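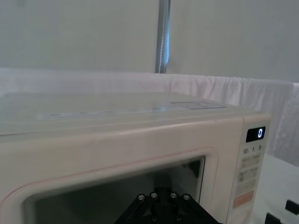
The microwave is the only appliance in my kitchen that I use every day and the only one I have ever felt I had to defend. Visitors who cook say they could live without one. Some of them have moved theirs to the basement. A couple have thrown theirs out and tell me about it in the tone people use for quitting cigarettes.

I think they are wrong, and I also think the companies that make microwaves have done a lot to help them be wrong. A microwave is a good tool that has been sold badly for a long time. Most of what people dislike about it comes from the panel on the front and from the idea that it is supposed to cook dinner.

Start with the panel. My current microwave is a Bruniretti, and I bought it used from a shop in Plemport that sells refurbished kitchen equipment out of what used to be a carpet store. The one before it was a Jisbridge that came with the apartment. The Jisbridge had a button for popcorn, a button for baked potato, a button for pizza, one for beverages, one for something called dinner plate, and two defrost buttons that did different things depending on which you pressed first. I lived with it for six years. I used the thirty-second button and Stop. When I wanted two minutes I pressed the thirty-second button four times, and I have since found that almost everybody I know does this, including people with engineering degrees.

The potato button did not know what size my potato was. The popcorn button burned popcorn, and the popcorn bags themselves say not to use it. I can't think of another household object where the maker puts on a feature and the people who make the thing you'd use it for print a warning against it. The dinner plate button ran for a length of time I never understood and left the middle of the plate cold.

When it finally quit I went looking for something with fewer buttons, and this was harder than it should have been. New microwaves come in two kinds. There are the cheap ones, which have a full keypad and a dozen presets because a flat printed panel costs about the same no matter what is printed on it. Then there are the expensive ones that have been made simple on purpose, and you pay for the simplicity. I looked at one with two knobs and no display at all. It cost more than my stove. The refurbished place had a shelf of older and plainer ones, and I went home with one of those on the bus, in my lap.

What I want from the front of a microwave is time, start and stop. I would accept a power setting, for reasons I'll get to. Time should go up in useful amounts with one press each. The display should show me how much is left and, when it is finished, nothing that needs clearing. I don't need it to be a clock. I have a clock on the stove and another on the wall, and a third one that loses its place every time the power blinks is only one more thing to reset. In February we had three short outages in a week and I set no clocks on the microwave, and dinner was not affected.

I would also like the buttons to be marked in letters that an adult can read while standing up. A lot of panels use small gray type on beige or silver, and it wears off in exactly the spots where you press. My mother put a dot of nail polish on her start button and never looked at the words again. That seems to me like a fair review of the panel.

Now the cooking. When microwaves were new to ordinary homes they came with cookbooks. I own one, The Dudás Microwave Kitchen, bought at a library sale for a dollar. It has a recipe for a roast chicken brushed with browning sauce so that it will look as though it has been in an oven. It has a layer cake. It has a pot roast that takes most of an hour, with instructions to turn the dish every ten minutes, which leaves you standing in front of the machine for as long as it would have taken to do something better. The photographs are careful and the chicken is the color of a saddle.

People tried these things once or twice, found they were not good, and decided that microwaves made bad food. That was the wrong lesson. The microwave makes bad roast chicken. It does a very good job of several other things, and they happen to be things that come up more often than roast chicken does.

It reheats rice better than a pan. Put a spoonful of water on the rice and a plate over the bowl. It cooks a small amount of green vegetables, a handful of beans or some broccoli, in a covered dish with hardly any water, and they come out bright and taste of themselves. It melts butter without a pan to wash. It softens a tortilla. It takes the edge off ice cream that is too hard to scoop if you are careful and stop at ten seconds. It heats milk for coffee in the cup you are going to drink from. It makes oatmeal for one, provided the bowl is deep, and I have learned about the depth of the bowl more than once.

The power setting is the part people skip, and it is the reason so much reheated food is poor. Everything gets full power because full power is what happens when you press start. Mine puts out 1000 watts, and that is a lot to aim at a slice of lasagna. At half power for twice as long the cheese does not turn to rubber at the edges, and the middle gets hot. Leftover meat needs this even more. If I could ask manufacturers for a single change, I would have them take off the popcorn button and put a plain "low" button in its place, as large as the start button.

There is an argument against microwaves that I take more seriously than the one about flavor. It says they make it easy to eat alone, out of a container, standing at the counter. I have done that and I don't recommend it as a habit. But I grew up in a house where people worked different shifts, and the choice was never between a microwaved plate and a family meal. Somebody came in at eleven at night and there was a covered plate in the refrigerator that someone else had cooked. Three minutes later it was a hot supper. I don't see what would have been improved by making that person wait for an oven, or eat it cold.

The other complaint is that they are ugly. Some are. For a while everything was black, then everything was stainless steel and showed every fingerprint. I like a cream or off-white one, which looks like a kitchen thing and goes with old cabinets. I would not hide it in a cupboard, where you have to open one door to get at another, and I wouldn't hang it over the stove either. I'm not tall, and taking a bowl of soup down from above eye level, across hot burners, is a bad arrangement that has somehow become standard in rentals. It belongs on a counter, at elbow height, with a clear spot next to it to set the bowl down.

Wipe the inside when something splatters. Put a cup of water in and run it for a couple of minutes first if you left it overnight.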